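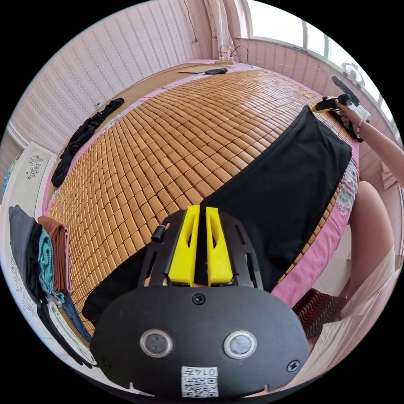 Lowri Harries 在读过初稿后提出,把"按压"和"夹持"合并成同一类接触,会让后面的时序切分失去依据,因为两种接触对布料另一端的约束并不相同。我们接受了这一意见,本节的标签体系据此重写,实验也在新标签上全部重做。Natália Azevedo 对旧标签下的结果另作了整理,两套标签的对照放在 4.4 节。

**图 3** 床面叠衣任务中的一个时刻,由近侧手持夹爪上的相机拍摄。黑色布料斜铺在竹席上,远端布角由另一只夹爪压住。

## 4 双手接触状态的标注与切分

### 4.1 问题设定

Clestari 数据集中的叠衣片段由双手各持一只夹爪完成,每只夹爪各自录制一路广角视频。模型的输入是两路视频和夹爪开合量,输出是每一时刻双手各自的接触状态。我们关心的是接触状态何时改变,以及改变时另一只手处于什么状态。前者决定动作片段的边界,后者决定这个片段能否单独拿出来训练单步策略。

叠衣与常见的抓取放置任务有一处明显差别。抓取放置时,夹爪闭合通常意味着物体开始随手移动,开合量曲线本身就能提供大部分边界。叠衣时,一只手常常只是把布料的某个位置固定在支撑面上,指尖的开合可以完全没有变化。只看开合量,这类时刻会被归入空闲,随后另一只手的拉平动作便失去了参照。图 3 中远处的夹爪压在布角上就属于这种情况:从开合量读不出接触,从画面上可以判断。

我们定义四类状态:空闲、接近、夹持、按压。夹持指布料位于两指之间并受到两指约束;按压指指尖或夹爪前端把布料抵在支撑面上,两指之间不要求有布。两者可以先后相接,例如先按住布角,再就地合拢。标注时以最先满足定义的一帧作为状态起点,不做回溯修正。

手指从布面上滑过而没有造成约束的情形,初期曾单列为"滑动"。试标之后发现标注员对它的起止很难一致,且下游策略没有用到,最终并入接近。

### 4.2 黑色与低纹理布料

画面中的布料如果是黑色且表面平滑,褶皱和边缘的对比度都很低。夹爪主体同样为黑色时,布料与夹爪前端的分界更难确定。图 3 里可用的线索主要有三处:黄色指尖、布料右上方平直的折边,以及布料与浅色竹席之间的轮廓。我们在设计特征时没有对布料内部纹理作任何假设,接触判断依靠指尖与布料轮廓的相对位置。

具体做法是先在每一路视频中检测指尖区域。近侧夹爪相对相机的位置由安装方式固定,指尖区域可以用一次标定得到的掩码给出;对侧夹爪需要逐帧检测。对侧夹爪在画面中可能只露出一小部分,检测器以黄色指尖和与之相连的黑色主体作为正样本共同训练。单独使用黄色区域时,黄色衣物会造成较多误检,加入主体之后这类误检明显减少。

布料轮廓由分割网络 Segers 给出。该网络在本文中不作微调,只取其输出的前景概率图。我们沿轮廓取一条窄带,计算指尖区域与窄带的重叠随时间的变化,并把窄带按局部曲率分成角点段和边段。角点段上的接触更可能对应按压或夹持的开始,边段上的接触更多出现在整理和抚平过程中。这一先验以软权重的形式进入模型,没有设置硬阈值。

广角畸变也需要处理。床面在画面中呈拱形,竹席的行列弯曲明显,直接在原图上计算曲率会把直边当成弧边。我们先按相机模型把画面投影到局部切平面,再提取轮廓。投影只在布料轮廓附近进行,画面边缘不参与计算,以避免拉伸后的像素带来不稳定的边缘。支撑面的法向由夹爪位姿估计给出,床面本身的轻微凹陷忽略不计。

### 4.3 双路融合

两路视频各有盲区。夹爪自带的相机能看到自己的指尖附近,但前端和两侧的框架会遮住下方的布料;对侧相机可以看到整个夹爪,距离较远时指尖分辨率又不够。融合模块对两路分别编码,再在时间上做交叉注意力,窗口长度取 2 秒。窗口再长,训练集上的损失继续下降,验证集上的边界误差没有改善,我们认为模型此时开始记忆固定的叠法顺序。

时间同步使用录制时写入的时钟,再以夹爪开合的声音峰值校正残余偏移。偏移无法校正的片段直接剔除,不参加训练和评估。对侧夹爪在画面之外时,对应的特征置零并附加一个可见性标记。早期版本没有这个标记,模型会把不可见和空闲混在一起,按压状态的漏检大多来自这里。

损失函数由两部分组成:逐帧的状态分类损失和边界位置损失。边界位置损失采用以标注边界为中心的平滑目标,平滑宽度对夹持和按压取不同值。按压的起点在人工标注中离散程度更大,指尖刚碰到布面和真正压实之间有一小段过渡,不同标注员对此的取舍不一,因此给了较宽的目标。

### 4.4 实验与结果

评估在约 20 个住户的床面叠衣片段上进行,采用 5 折交叉验证,按住户划分,同一住户的片段只出现在同一折中。按片段随机划分会得到更高的分数,但同一张床、同一批衣物会同时出现在训练和测试中,对本文的问题没有参考价值。

对照方法有两个。其一是只使用开合量和夹爪位姿的 Lirndale 切分器,其二是使用单路视频的 Granness 模型。两者都用新标签重新训练,超参数在各自的验证集上选取。评价指标为逐帧状态的宏平均 F1,以及边界误差的中位数。

在全部片段上,双路融合模型的宏平均 F1 高于两个对照方法,相对 Granness 提高 11 个百分点。提高主要来自按压一类,夹持一类的差距很小,空闲和接近两类基本持平。Lirndale 切分器在夹持的起点上仍然最准,它直接读取开合量,不受遮挡影响;在按压上它接近随机。把开合量作为第三路输入加到我们的模型中,夹持起点的误差随之降到与它相当的水平。文中报告的结果均包含这一路输入。

按布料颜色分组后,深色低纹理布料上的分数低于其他组,这与预期一致。去掉切平面投影,深色组下降最多,其他组只有轻微下降。我们对此的解释是,纹理丰富的布料即使轮廓曲率算错,仍有其他视觉线索补足,深色布料则几乎完全依靠轮廓。去掉可见性标记后,各组的下降幅度接近。

旧标签下,按压并入夹持,三种方法的分数都更高,彼此差距也更小。如果只看这组数字,会得出开合量已经足够的结论。检查旧标签下的切分结果可以看到,一只手压住布角、另一只手向外拉平的过程常被切成两段不相连的单手动作,前一段还被当作夹持失败。用这样的片段训练单步策略,策略在布角处会反复尝试合拢两指。换成新标签后,同一过程被保留为一个双手片段,反复合拢的现象减少,但没有消失。

### 4.5 错误分析

剩余错误集中在两种情况。第一种是多层布料叠在一起时,Segers 给出的轮廓属于上层还是下层并不稳定,角点段会在相邻帧之间跳动。对轮廓做时间平滑能缓解跳动,代价是按压结束的时刻被推后。当前版本采用较弱的平滑,优先保证结束时刻的准确。

第二种是画面中有其他衣物。待叠的布料旁边常放着别的衣服,有揉成一团的,也有已经叠好码放的。图 3 中床的左侧即有一件堆皱的黑色衣物,与正在处理的黑色布料颜色相近。两者在画面中靠近时,分割可能把它们连成一片,角点段随之移到错误的位置。我们试过只保留与任一夹爪指尖最近的连通区域,对彼此分离的衣物有效,对已经连成一片的没有作用。以首次接触时的位置为种子做跨帧传播,效果较好,但夹爪中途转向另一件衣物时需要重新初始化,触发条件目前由人工规则给出。

标注方面,按压与接近之间的分歧仍多于其他类别。两名标注员意见不同的帧由第三人裁定,裁定前的标签一并保留,随数据发布。九月之后补录的片段沿用同一套定义,标注界面增加了两路画面的并排回放,其余流程不变。补录部分未计入本节结果。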